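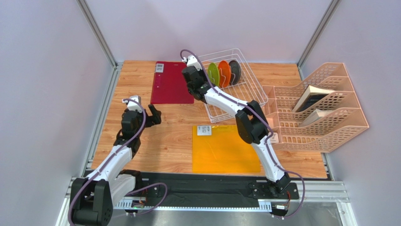

The Table Report

I've been promising a column on paper and plates since March, and two of you have now stopped me in the bakery at Driltside to ask where it's got to, so I'd better get on with it.

Regular readers will know I have one good table and far too many uses for it. It's where the bills get paid, where the tea gets eaten when there's footy on, where the Surnis Supper Club paperwork gets done, and where anything without a home goes to sit until I'm cross enough to deal with it. I like a plain wooden top with the grain running across it. It forgives crumbs. What it doesn't forgive is me putting a folder down on top of a damp tea towel, and I did exactly that last winter and lost most of a year's recipe notes to a big brown wobble. The pavlova page survived, thank goodness.

So this month is all about getting paper and crockery to share a table without one wrecking the other. I know that sounds like a small topic. I have four pages of notes on it!

Start with the folder. Mine's yellow and I will not be talked into a tasteful grey one. I tried grey. I spent a whole evening looking for it on a grey couch. Yellow shows up against wood, against the carpet, on the back seat of the car, and in the arms of the grandchild who has decided it's a roof for his animals. Anything still waiting on a decision goes in the folder: quotes, forms, the letter from the council about the bins. Once it's decided, it comes out. If the folder won't close, I make a pot of tea and go through it from the back, where the really old stuff is hiding.

The clipboard is red and it has one job, and that's whatever is happening today. Shopping list, running order for a supper, who's bringing the potato salad. One sheet. I used to let the sheets build up under the clip until it was as thick as a paperback and then of course the bottom ones never saw daylight again. Now last night's page comes off before the new one goes on, and either it goes in the recycling or it goes in the yellow folder. My husband says a phone would do all this. He says it every week, usually while asking me what's on the clipboard.

Now the plates, which is where people start arguing with me. I set out plates on the same table as the paperwork, and I've had letters about it. Fair enough. But if you've only got the one decent flat surface, you've only got the one, and I'd sooner have a system than pretend I've a butler's pantry. My rule is that paper gets one side and plates get the other, and nothing wanders over. When I break the rule I end up with gravy on the gas bill.

A wire rack helps more than I expected. I bought one at Visser in Plurnley for 12 dollars, thinking it would be for biscuits, and it's turned into the most useful thing I own. Biscuits, yes, and a loaf if it's not a big one. It'll also hold up a few saucers while you wipe underneath, and on a slow day it props the crossword. If you're buying one, turn it over and run a finger along the joins. Some of them have little burrs that will scratch a nice plate, and you won't spot them in the shop under those lights. Check the feet too. Bare metal feet on a wooden top will leave you a set of tiny moons that no amount of beeswax will shift (ask me how I know). A bit of felt from the hardware, cut small, sorts that out.

Then there's trays. I resisted these for years as I thought they'd just become somewhere to hide things, and in the first fortnight that's precisely what happened. Pens, a torch, half a candle, the spare key to a shed we no longer have. What fixed it was keeping them off to the side of the table and being strict that each tray is for one kind of thing. Stationery in one. Serviettes and pegs for the cloth in another. I did try a miscellaneous tray and I'm telling you now, don't. It fills up overnight like a rain gauge.

For the supper club people who asked: we had 62 through the door at our last do, and all the plates went out from one long trestle with the list clipped up at the end of it. The thing that slowed us down was cutlery, and I'll come to cutlery another month when I've calmed down about it. If you're on the roster for the next one, please bring your own tea towel with your name on it. The unclaimed pile is now taller than the urn.

A quick word on wiping down, as I had a question from a reader out past Driltside whose table has gone cloudy. Warm water, tiny bit of dish soap, cloth wrung out until it's nearly dry, and go along the grain. Dry it straight after with a second cloth. If it's still cloudy the next day it may be old polish, and that's a longer job. I used 180 grit on mine, very lightly, by hand, on a warm afternoon with the door open, and then oiled it and kept everybody away from it until the following morning. Try underneath first, where it won't matter. Please don't write in and tell me you did the whole top with a power sander and it's gone wavy. One person has already done that.

My evening routine, for those who like a routine, takes as long as the kettle. Plates back in the cupboard, rack on its hook, today's sheet off the clipboard, folder shut. Some nights I leave the lot and go to bed and the sky stays up. But I do like coming out in the morning to a bit of bare wood and somewhere to put my cup.

Next month, lids. Send me your lid problems, preferably before the 12th, and if anybody has picked up my good pie dish from the Surnis hall by mistake, it's blue with a chip near the handle and I'd love it home again.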